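Linen sheets, one winter in

We bought linen sheets in the fall and they have been on our bed through February now, so I have enough to say about them. I had meant to write this up after a month, but at a month I still had no real opinion.

The old sheets were cotton sateen, bought when we moved in. They were fine until the fitted sheet wore through where my husband's heels go. I patched it once with an iron-on patch, which lasted two washes and left a gummy square behind. After that I cut the good parts into pillow covers for the guest room and started shopping.

I looked at three makers. Thevar had the widest range of colors and the lowest price, but only sold full sets, and I didn't want a flat sheet since we sleep under a duvet. Evetier sold single pieces. Their fitted sheet was listed with 12-inch pockets and our mattress with its topper is deeper than that. Brustatska makes a deep-pocket version and sells it by itself, so that is the one I ordered, in a color they call oat. With two pillowcases and shipping it came to just over $200. That is a lot for one sheet and two pillowcases. I did not get a second set, and I'll come back to that.

The sheet arrived folded very small and creased hard along every fold. It was stiffer than I expected. I washed it warm on its own and dried it on low, and the lint trap came out full. The second wash was the same. By the fourth or fifth there was hardly any lint, and the fabric had started to relax. If you are the kind of person who wants a sheet to feel good out of the package, you will be annoyed for the first month. I was, a little.

Now it feels soft but dry, if that makes sense. Sateen has a slippery feel and this has none. It has a visible weave with thicker threads here and there, and you can feel those with your hand but not when you're lying on it. My husband, who does not care about sheets, said it was like an old dish towel, and he meant it kindly.

On warmth: I was worried about linen in winter because everyone sells it as a summer fabric. Our bedroom is on the north side and we turn the heat down at night. The sheet is cool when you first get in, cooler than flannel for sure, and then it warms up after a few minutes. I was never cold under the duvet. I did stop waking up hot at three in the morning, which used to happen a couple times a week.

Wrinkles: yes, lots. I don't iron sheets and I wasn't going to start. If I pull it out of the dryer while it's still a bit damp and put it straight on the bed, the top stays fairly smooth. If I forget it in the dryer it looks slept in before anyone has slept in it. Either way the duvet covers it.

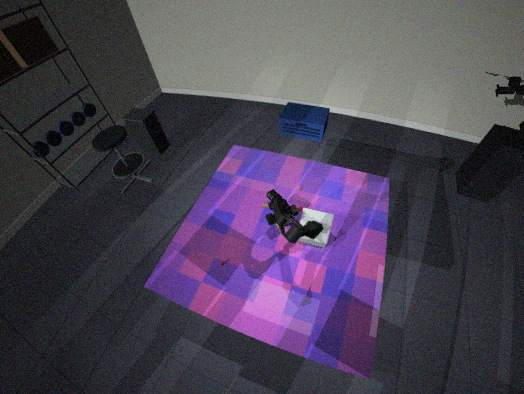 Does the thread count matter with linen?

Thread count tells you very little, because linen yarn is thicker than cotton and the numbers don't compare. A cotton sheet might say 200 or more, and a good linen one can be 100 or under. Weight is the better thing to look for. Makers usually give it in grams per square meter, and the heavier ones hang better and take longer to dry. If the listing doesn't give a weight, write and ask.

I did write and ask. A man named Priit Jõgi in the Brustatska customer office answered the next morning with the weight, and also told me to skip fabric softener, as it coats the fibers and keeps them from softening on their own. I had been using it on everything for years. I've stopped using it on the towels too and they dry us off better than they did.

Back to the second set. With only one, laundry day is a bit of a project. The sheet has to be washed, dried and back on the bed by night. On low heat it takes 36 minutes in our dryer, and I have learned to strip the bed before breakfast. Twice I started too late and we slept on the old guest room set, which is polyester and felt like it. If you can only afford one good sheet, keep a decent backup.

The pillowcases I am less sure about. They have an envelope closure at the back and no zipper, and my pillow works its way out by morning. They are also cut narrow. I have to fold the pillow in half lengthwise to get it in. My sister Uta has the Thevar pillowcases and says hers are roomier, so I may buy those when they have a sale and not worry about the color matching. Hers are a gray-green that would look all right with oat.

There was one small stain, coffee, near the top corner. I rubbed in dish soap, left it for 20 minutes and ran it under cold water, and it came out. I have not tried anything worse than coffee.

As for wear, I checked the heel spot last week by holding the sheet up to the window. No thinning that I can see. It's too early to expect any, but the old sateen was already pilling there by its first spring, and this has no pills at all. The elastic goes the whole way around and still grips. The one loose seam I found was at a pillowcase corner, and I closed it by hand with regular thread.

I'd buy the fitted sheet again. I'd skip the matching pillowcases and put that money toward a heavier duvet cover, which is the next thing to replace. Ours is losing its buttons and I've run out of ones that match. I've been looking at a plain white one in washed cotton, and if anybody has had one with ties in place of buttons, let me know how the ties hold up in the wash – I'm picturing one long knot.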